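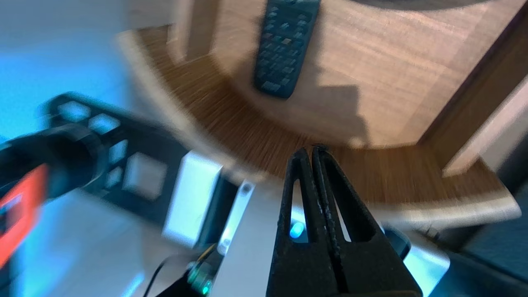
¿Cuánto debe durar una función de sombras en una escuela primaria? Para mí, 42 minutos, incluida la parte en que los niños pasan detrás de la tela.

Llegué a esta cifra con paciencia y con varias funciones malas. La primera vez que actué en una escuela hice la historia casi como la hacía mi tío en Java, con todas las pausas y con la batalla completa. En mi pueblo una función puede ocupar la noche entera y la gente come, duerme un poco y vuelve a mirar. En un gimnasio con niños de siete años esto no es posible. Al llegar la batalla, la mitad de la primera fila estaba tumbada en el suelo y un niño me preguntó, con mucha educación, si el mono moría pronto.

Escribo en español porque es el idioma en que hago las funciones, y también porque así lo practico. Perdonen si alguna frase sale un poco recta.

Lo que he quitado

He quitado casi todos los nombres. En la versión de mi familia hay muchos príncipes y cada uno tiene título, padre y lugar de origen. Ahora tengo un príncipe, una princesa, el mono y el gigante. Lorena Ibarra, que me acompaña con los gongs pequeños y el tambor, quería quitar también al príncipe. Dice que los niños no lo miran nunca. Tiene razón, pero sin él no hay motivo para que el mono viaje, y por eso se queda.

También he quitado la lámpara de aceite. Me dolió, porque la llama se mueve y las figuras respiran con ella. Ninguna escuela me permite fuego, y lo comprendo. Uso una bombilla cálida colgada de un cable largo, y Lorena le da un golpecito suave cuando entra el gigante. La sombra tiembla sobre la tela y normalmente hay algún grito.

No he quitado el principio en silencio. Antes de la primera palabra dejo la figura del árbol quieta en el centro, sin música, hasta que la sala se calla sola. Algunas maestras se ponen nerviosas y empiezan a pedir silencio ellas. Ahora se lo explico antes en el pasillo y esperan conmigo.

La gira de noviembre

En noviembre hicimos 14 escuelas con el programa Kirano, que lleva artes tradicionales a colegios de pueblos pequeños. La asociación pagaba el viaje y las noches, y nosotras poníamos la furgoneta. Compartimos tres fechas con el dúo Hutsuliak, dos hermanos que tocan flautas de pastor y hacen malabares con sombreros. Nunca había visto a nadie lanzar un sombrero sin dejar de tocar. El hermano menor me enseñó a calentar las muñecas antes de actuar —yo no lo hacía nunca, y después me dolían dos días— y desde entonces hago sus ejercicios cada mañana.

La función más grande fue delante de 300 alumnos, en un polideportivo con eco. No la recomiendo. Mi tela mide poco más que una puerta, y desde las últimas gradas el mono debía de parecer una mosca. Lorena tuvo que tocar muy despacio para que los golpes no se mezclaran. Si me lo piden otra vez, diré que prefiero dos funciones seguidas con la mitad del público.

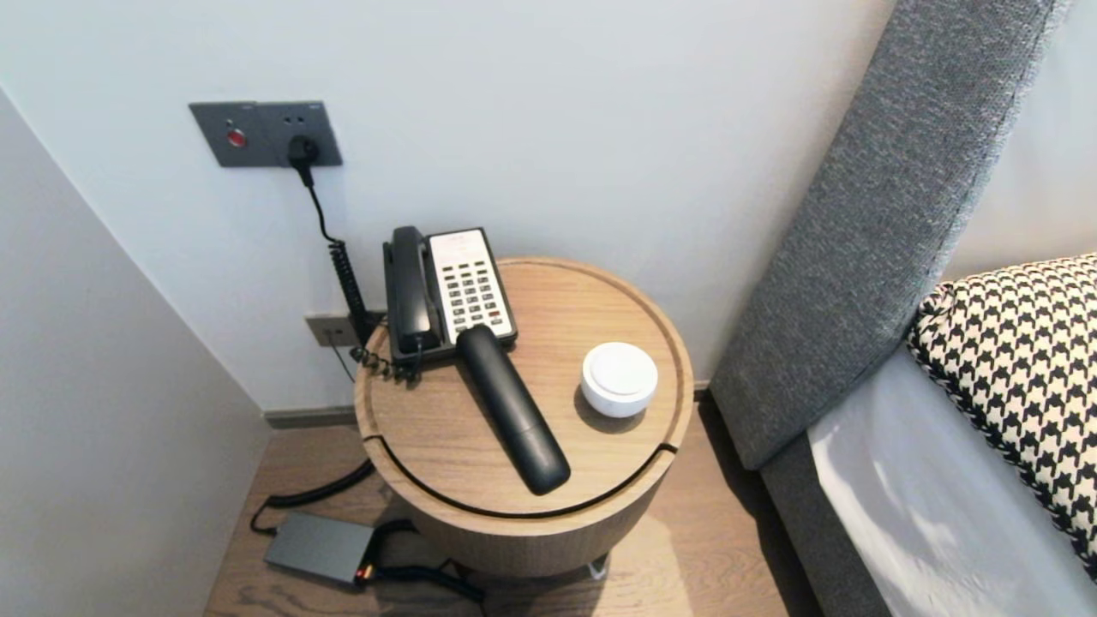
Las preguntas de los niños

Al final dejo siempre tiempo para preguntas. La más frecuente es de qué están hechas las figuras. Son de piel de búfalo, raspada, secada y perforada con punzones, y los brazos se mueven con varillas de cuerno. Después de esta respuesta suele haber un silencio corto, y luego alguien pregunta si el búfalo lo sabía.

Otra niña quiso saber por qué las figuras están pintadas si solamente se ve la sombra. Mi tío contestaba que los invitados se sentaban a los dos lados de la tela, y que cada lado tenía su función. Yo contesto lo mismo, y entonces los hago pasar detrás, por grupos. Desde que lo hago así, casi todos se acuerdan más de mis manos que de la historia. Al principio me molestaba un poco. Ahora me gusta, y he aprendido a no esconderlas.

Lo próximo

Estoy preparando una historia nueva, con el ciervo enano que engaña a los cocodrilos. Necesito seis cocodrilos iguales y solo tengo dos terminados. Perforar la piel es lento y no quiero comprarlos hechos. Lorena ya tiene el ritmo para el cruce del río y lo toca en la mesa de la cocina mientras yo corto, cada vez más rápido, para que me dé prisa.

Syafiqah Saragih

Entradas recientes
Cómo transporto las figuras sin que se doblen
El tambor de Lorena tiene parche nuevo
Una tarde en la feria de artistas de calle de Vendov
Palabras javanesas que no sé traducir
Mi tío y la función que terminó con lluvia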